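Driltik opens desk and small storage range to home office buyers

27/03/2026

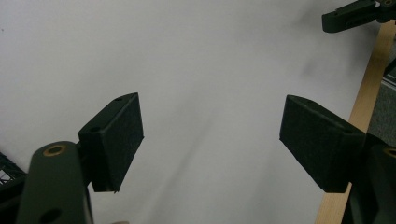
Hulme-based office supplier Driltik will sell its Pledex desk range direct to households from today. Until now the range has been available only to businesses and schools on account.

The Pledex range covers 23 items, including white-topped work desks, wall panels in grey, pen cups, letter trays and wire-mesh baskets. Desks come in two widths and four heights. All are supplied flat, with fixings and a printed guide.

Driltik said home customers had been asking for the range since it was fitted at the Listanley community library last December. Staff there took queries from visitors wanting the same desks for a spare room or study.

"People working from home mostly want a clear, light-coloured surface and somewhere to put the small stuff," a company spokesperson said. "Our business customers wanted the same thing, so the products haven't changed. We've changed how you can order them."

Single items can now be bought without a minimum order. Accessories are sold individually and fit every desk in the range. Replacement edging strips, feet and fixings will be kept in stock for nine years after purchase, on the same terms offered to account holders.

Orders can be placed online or at the Hulme showroom, where desks are set up in each colour and height. Delivery is available to metropolitan and regional addresses, and assembly can be booked at the checkout for an extra charge. Old desks can be collected at the same visit if they have been emptied and taken apart.

Existing account customers keep their current pricing and do not need to re-register.

Media enquiries: Driltik communications office, Hulme showroom

ENDS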